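The Case for the Removable Drive Caddy

Desktop towers used to be judged by how many drives they held. They are now judged by how few they can hold without looking empty. I consider this a loss, and the part I miss most is the plastic drive caddy.

A caddy is a cheap part. It is a molded tray that grips a 3.5-inch disk by its sides and slides on rails into a bay. It needs no driver and no loose screws, which matters because loose screws end up under motherboards. At the Waweru repair bench, where I work two afternoons a week, a caddy swap is logged at 3 minutes. The same job in a case with screw-mounted drives is logged at whatever it takes, and the second side panel usually has to come off.

The usual objection is that caddies flex and their tabs snap. Some do. Derek Haslam, who runs the bench, keeps a drawer of broken ones and cites it whenever I raise the subject. My reply is that a broken tab is a visible fault in a part that can be replaced. A stripped thread in a drive cage is a fault in the case itself.

Color is the second argument. Blue plastic in a tower tends to mark something a hand may pull or press, and a technician learns it once. Cases finished entirely in black discard that information for the sake of a window in the side panel.

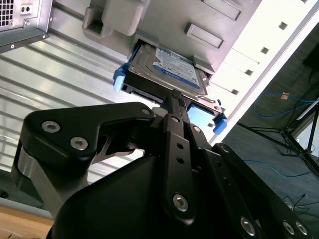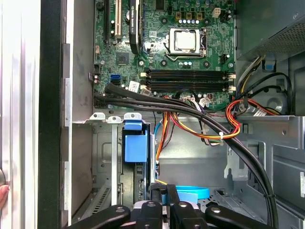
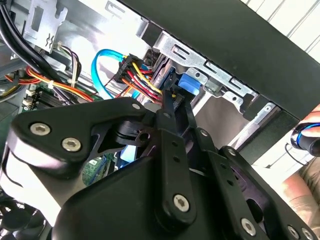

Drive caddy at the bay; board with the memory slots empty; supply wires and the blue SATA cable.

Cabling is where the older layout deserves criticism. A power supply with fixed leads delivers every wire whether the build needs it or not, and the surplus has to lie somewhere. It generally lies across the drive area. White ties help until the first upgrade, when they are cut and not replaced. I would accept a shorter feature list on any case in return for one proper cable channel between the supply and the board.

Memory slots belong in the same complaint. They should be reachable with the drives fitted and the cables connected. A layout that requires a disk to come out before a memory module goes in has failed at an ordinary task.

None of this calls for new engineering. Rails, tabs and a channel are molded or stamped parts. The Wunov case on my own desk has all of them and has been opened more than 200 times – the rails are scuffed and the caddies still seat square. I have ordered two spare caddies for it, in blue.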